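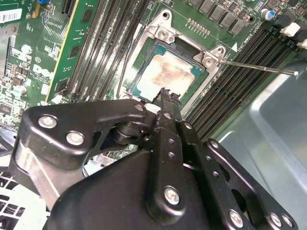 The Dell board, with old paste still on the processor.

I've been sitting on the parish council in Flenddale since November, and the thing I was least ready for was the reading. The agenda pack for my second meeting ran to 384 pages! So when Donnie Baxter, who has the next ward over, told me he'd started using the Ostell Councillor's Casebook, I bought one the same evening.

It's a ring binder, basically, with a year's subscription to the web version thrown in. You get tabbed sections on standing orders, planning, declaring interests and public questions, plus a stack of tear-out sheets for logging what residents ring you up about. Mine cost 80 pounds, which made me wince a bit (our allowance doesn't stretch far).

The standing orders section is the best bit by miles. It's in proper everyday English, and it sent me back to our own rules to look up when a member can ask for a recorded vote. I'd been too shy to ask out loud. Two weeks later I did ask for one, on the car park charges, and the chair had to go and check. Lovely moment.

Planning is weaker. There are 20 pages on it and most of them are about house extensions, when what fills my inbox is the Tandunari warehouse application and the lorries that would come with it. I could have done with far more on traffic objections and what counts as a proper reason to refuse. 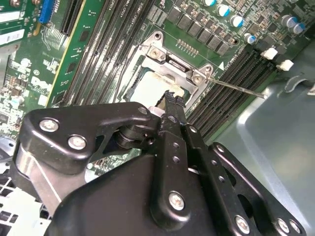
Processor socket and server motherboard, close up.

The web version is fine once you're in. Searching is quick, though it gave me 111 results for "footpath" with no way to sort them by date, and I gave up and went back to the paper index. Printing works.

Nathalie Verbeke, our clerk, prefers the De Smet handbook and says it's better on budgets and the precept. I borrowed hers for a weekend and she's right about that, but it's tiny print and there's nowhere to write notes.

Would I buy the Ostell again? Yes, for a new councillor, and I'd ask the clerk first whether the council will pay for it. Four stars. The rings are a bit stiff.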